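Ostalard two-arm humanoid, demo unit. Next open day is in February at the Gisach showroom, carpeted room upstairs, bring a badge.

## What it is

- Full humanoid, two arms, two legs, five-finger hands as standard
- Silver and gray housings
- Runs 63 minutes on a charge, spare pack extra
- Weight with both hands fitted: 22 kg over the old Jarura model, so check your floor load
- Lead time 30 days for the base unit. Hands ship seperately

## At the demo

Shelf work, mostly. We use the yellow rack and the molded covers, the foot-shaped ones in black and dark blue. They're an awkward shape, no flat side worth grabbing - good test for the fingers. Nayara Paiva runs the arms, Yolanda Apaza takes questions on software and pricing. Please hold pricing questions til the end.

You can ask for a slower run. You can also bring your own parts if they fit on one shelf deck. Tell us first, last time somebody brought an engine block.

Stand back from the rack while the arms are up. The reach is longer than it looks, espescially on the right side.

Right hand going in at the front lip of the shelf, left hand held open:

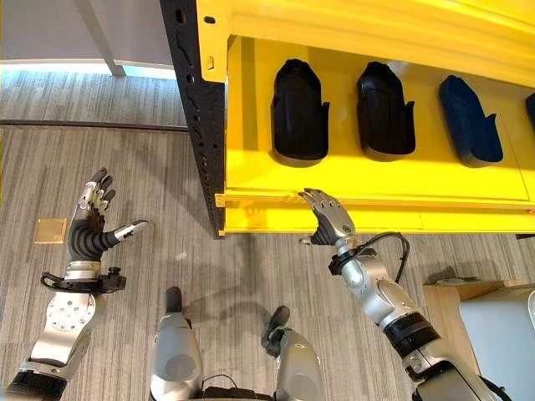 ## Booking

Call Stougaard sales, extension 239, and say which session. Morning fills first. Parking is behind the building - use the second gate, the first one is for trucks.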